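August, late evening

The budget sheet is finally in one piece! Mi-kyung and I went through it after lunch and got the spare fingers and the table mount down to 3,122, which leaves room for the second arm from Trurkora if Ghislain Gagnon signs off. I want two arms so badly. One for drawers, one for dishes – we could stop queuing for time. 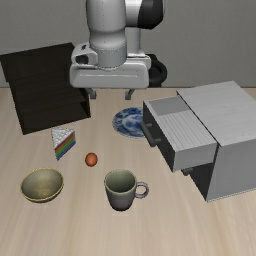
Ghislain's worry is Rarkside's quote, good for only 20 more days, and he wants the simulator used harder before we spend anything. Fair enough. I ran the kitchen table setup again tonight and loved every minute of it. Marow wants 8 weeks for delivery, Gál says five. I'm leaning Gál.

Still to do: ask about the warranty on the gripper, find out who pays freight, move the training line into next year. Mi-kyung has the spreadsheet until morning.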